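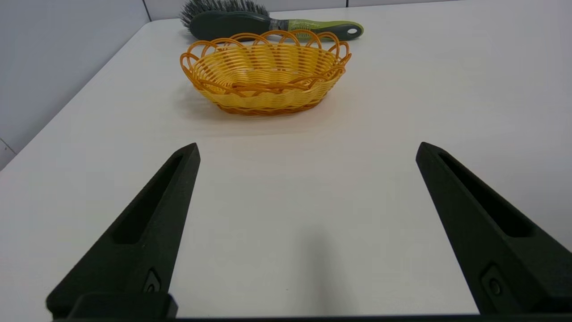 A hairbrush and a woven basket on the test table at Grondine, seen from the gripper.

Jad Hakim does not think a robot will be tidying your bathroom next year. He has spent most of his working life at Grondine trying to get one to put things away, and he answers the question before it is asked.

"People want to hear yes or no," he says. "Picking up a brush, yes. Running a house, no."

The brush is harder than it sounds. Bristles give way under the fingers, and the handle can roll. "You and I grab the handle and never think about it. The arm has to find the handle first, and there's a basket rim between it and the thing it wants."

His group ran 413 attempts at brush-into-basket in October. He won't give a success rate until Ziad Semaan, who handles the testing, has gone through all of them. Semaan is more cautious still.

"A demo is one good run," Semaan says. "I care about run 1000, when the light has changed and the basket is somewhere else."

Both men think shops will get there before homes. Furside, a store chain they talk to, wants shelves straightened overnight — the same items, the same shelves, no children underfoot. Hakim calls that a fair job for a machine. Laundry he puts much further off.

Does he have one at home? He laughs. "My wife asked me that. I told her it's slower than our son, and he's six."

Semaan would buy one at 2000 dollars if it could clear a kitchen table without being watched. "I'm not saving up yet," he says.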